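Cómo enseñar a un brazo robot a cerrar una llave de paso (y hasta dónde llega hoy)

Actualizado el sábado, 5 de julio de 2025

Notas rápidas, que me las pedís mucho. La pregunta de siempre: ¿puede ya una máquina hacer las tareas tontas del taller o de casa? Cerrar el agua, por ejemplo. Respuesta corta: a ratos. La larga es este tutorial, todo en simulador, sin mojarse.

Lo que hace falta

Un simulador con física de contactos decente. Yo uso Ronamix, vale cualquiera.
Un modelo de brazo con pinza de dos dedos.
Una válvula con volante que gire DE VERDAD, con su eje y su rozamiento. Si es un bloque pegado no sirve.
Una tarde. O dos.

Paso 1. Montar la mesa

Brazo en un lado, tubería a su alcance, y trastos. Los trastos importan. Una mesa limpia engaña, el robot aprende la mesa y no la válvula. Yo echo cajas, una tuerca, una arandela, lo que haya en la biblioteca de objetos. Fondo de nave industrial, suelo de hormigón, sombras fuertes.

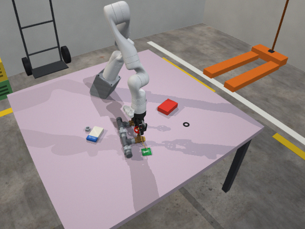

Hélène Tremblay contesta que todo esto está muy bien pero que en su casa la llave está debajo del fregadero, detrás del cubo de la basura, y que el día que un brazo entre ahí lo compra. Pues sí. Lleva razón y no tengo respuesta. Una mesa despejada por arriba es el caso fácil, la muñeca baja recta y listo. Debajo de un fregadero no hay "por arriba". Seguimos.

Paso 2. Definir la tarea con palabras que se puedan medir

"Cierra la válvula" no vale. ¿Cuál? ¿Cuánto? Yo lo escribo así:

válvula objetivo: izquierda
giro mínimo: un cuarto de vuelta
no tocar la otra
no arrastrar la tubería

Lo último parece una tontería y es donde más se falla. Si la pieza está suelta sobre la mesa el robot agarra el volante, gira, y gira la tubería entera con él. En casa está sujeta a la pared, en simulación la tienes que fijar tú. Se me olvidó las primeras veces.

Con dos volantes juntos, además, el dedo de fuera puede dar al vecino. Comprobad la apertura de la pinza antes de bajar.

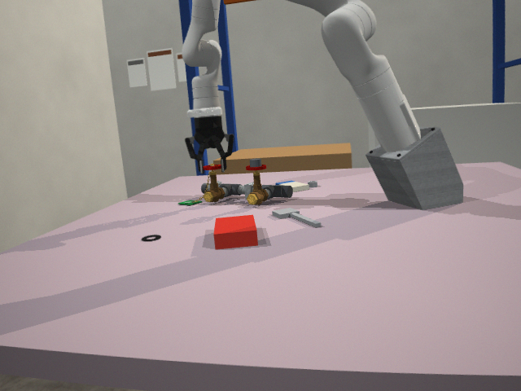 Pinza junto al volante izquierdo, dedos abiertos.

Paso 3. La aproximación

Tres puntos y ya:

a) Punto alto, encima del volante, pinza abierta.
b) Punto medio, justo encima del borde. Aquí se para y se vuelve a mirar.
c) Punto de agarre. Despacio.

El punto b no os lo saltéis. En el proyecto Pulach lo quitaron para ganar tiempo y al final hubo que volver a ponerlo. Un par de centímetros de error a esa altura se arreglan, abajo ya no, abajo es un golpe.

Orientación: que los dedos caigan por los huecos o por fuera del aro, nunca encima de un radio. Si el volante ha quedado girado de la prueba anterior cambia el ángulo bueno, asi que se calcula cada vez, nada de guardarlo fijo.

Y ojo con lo que asoma por encima. Una tapa, un capuchón en la válvula de al lado. Al planificador hay que decirle que existe. 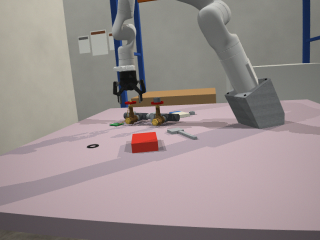

Paso 4. El giro

La parte fea. Una persona cierra un volante soltando y volviendo a coger sin pensarlo. El brazo tiene un límite en la última articulación y llega pronto. Opciones:

Girar hasta el límite, abrir, volver, agarrar otra vez. Lento pero seguro.
Empujar un radio con un solo dedo. Rápido, resbala.
Empezar con la muñeca ya retorcida al lado contrario y aprovechar todo el recorrido. Mi preferida.

Controlad el par, no solo la posición. Si mandáis un ángulo y la válvula está dura, el simulador atraviesa el metal o sale todo volando. En la realidad rompéis algo.

Mis números, para que nadie se haga ilusiones: 53 intentos con la receta de arriba. Agarra casi siempre. Terminar el giro sin mover nada más, bastante menos, y con mucha luz lateral peor todavía. Más de 4 horas mirando repeticiones para entender por qué.

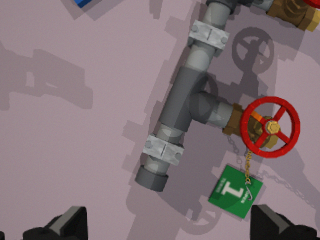 Mi problema gordo era la percepción, no el movimento. Yo culpaba al control y le cambié las ganancias mil veces para nada. Luego puse la cámara de la muñeca y se ve enseguida: entre las dos válvulas cae la sombra de un volante, con su aro y sus radios, perfectamente dibujada sobre la mesa. El detector la marcaba como tercer volante. Y la etiqueta verde que cuelga de la cadenita, con su 1 en grande, me llega tumbada, el lector de texto no la pillaba. Solución cutre: rotar el recorte varias veces antes de leer, y usar profundidad para descartar todo lo que esté plano. Mejoró mucho.

Paso 5. Variar

Cambiad luz, posición de la tubería, trastos. Una cosa cada vez o no sabréis qué lo ha roto. Probé el entorno Hawthorne con luz difusa y todo iba de cine, volví a la luz dura y otra vez a pelearse.

Entonces, ¿para casa?

Para casa no. Para un taller con las válvulas a la vista, etiquetadas, sujetas y con sitio por encima, yo diría que casi. En Stendimton quieren probarlo con brazo físico en octubre, si me pasan datos los cuelgo.

Los ficheros de la escena los subo cuando los limpie un poco, ahora mismo los nombres son una vergüenza.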